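The Long Way Out to Pislow Flats

Last updated: April

The tide at Pislow goes out a long way. At the lowest springs the water pulls back past the old oyster stakes and leaves a shelf of sand, mud and seagrass that takes most of an hour to cross. People in Banora, the nearest town, have dug clams on the inner part of it for generations. Few of them go to the outer edge, where the ground is soft and the channel fills early.

I went out on a Tuesday with a group from the Nilberg field station, which runs walks there on the lowest tides of the year. We met at the end of the shore road at 4:30 in the morning. The station lends out rubber boots and asks everyone to bring a headlamp and a stick.

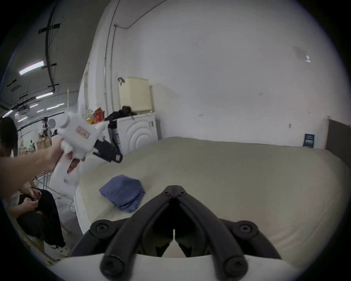
The first stretch is firm sand, ribbed and easy to walk on. Then the seagrass starts. The guide asked us to keep in single file, because a footprint in the grass can stay visible for weeks. We saw moon snail collars, a great many small hermit crabs and one flatfish that had been left behind in a puddle and did not seem worried by it.

Past the grass is a low bank of rubble and dead coral called the Yilma. On most charts it is marked only as foul ground. Boats stay clear of it, and it has no light, just an iron post with a rusted cage on top. The post leans toward the channel. Barnacles cover it to about shoulder height, and above them is a band of black lichen.

The station has been surveying the Yilma for 6 years. Its staff lay out a tape, set down a square frame every few steps and write down what is inside. The count of sea stars last season was 2,270, up from roughly 2,000 the year before. The guide was careful about that. Cloud cover, wind and the number of people looking can all move the figure, and two years do not make a trend.

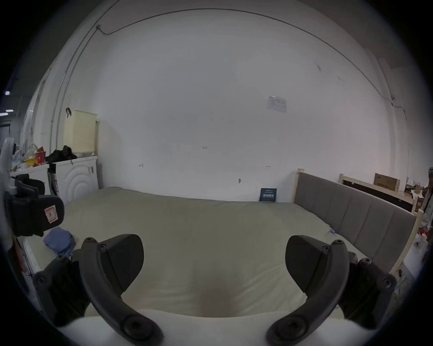
We had 2 hours on the bank. Most of the group spent it bent over, turning small rocks and putting them back the same way up. I found a feather star under a ledge and a nudibranch the size of a fingernail, orange with white edges. The guide wrote down both.

The water comes back through the channel first, so the tide can be behind you before it reaches your feet. We turned around while the bank was still well clear. By the time we reached the sand the sun was up and the clam diggers were coming the other way with their buckets.

Walks are free, but places are limited and fill quickly. Sign up at the station office in Nilberg. The bus from Banora does not run early enough, so you will need a ride.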